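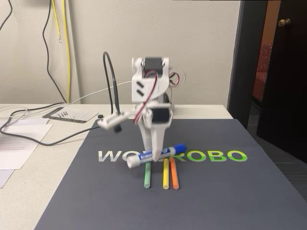

Before you lay out your first Hescombe quilt block, give yourself a good clear surface and settle in – there's no hurry.

4. Set the Hescombe ruler along the fold, numbers facing you.
5. Trim the raw edge, then turn the fabric and cut four strips.

**Caution:** Close the cutter every single time you put it down, even just to sip your coffee.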